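Home | News | Products | Stockists | Contact

Olora brings its tidy-bench holder board to the Wevside workshop

Anyone who has ever spent a good part of the morning hunting for one small, slim tool will know why we are so pleased with this news. Olora's grey holder board, the Jilidden, goes on sale in July, and the first of them is already up at Wevside - a bright place to work, with big windows and plenty going on.
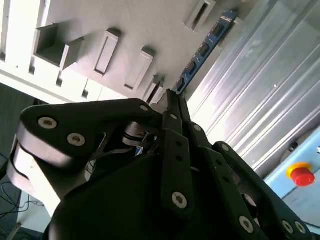
The idea came from Despina Margaritis, who had filled 11 drawers with bits and pieces and could never remember which was which. She wanted everything upright and in plain view, and she wanted each thing to have a place of its own, so she began sketching on the backs of delivery notes and (we are glad to say) kept going until she had something worth printing.

"I went through 4 versions before I was happy with the slots," says Despina. "They had to be narrow enough to keep a flat thing standing, but you still want to be able to drop it in without looking too hard. My old drawers have gone to a good home and I don't miss them one bit!"

The board is 3D-printed in matt grey plastic, with ribs and braces, and its fixtures stand out from the face so that they are easy to find and easy to reach.
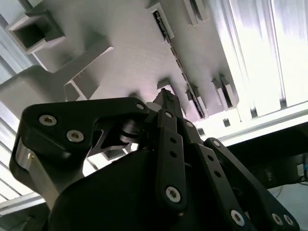 Fixing and ordering

The Jilidden stands upright against aluminium extrusion, so it suits benches and frames that many small workshops already have. Marianna Jakubowski at Krajewska, our stockist, has 117 boards set aside for the first orders and will gladly talk through what might go where - she has put up a fair few shelves in her time and is generous with advice.
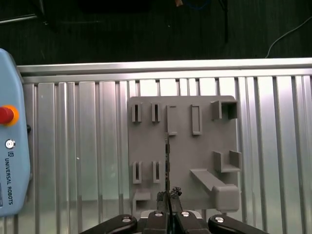
The Jilidden holder board, with narrow slots, open frames and a box-shaped holder at the upper right corner.

Orders can be placed with Krajewska from 9 in the morning, by telephone or at the counter.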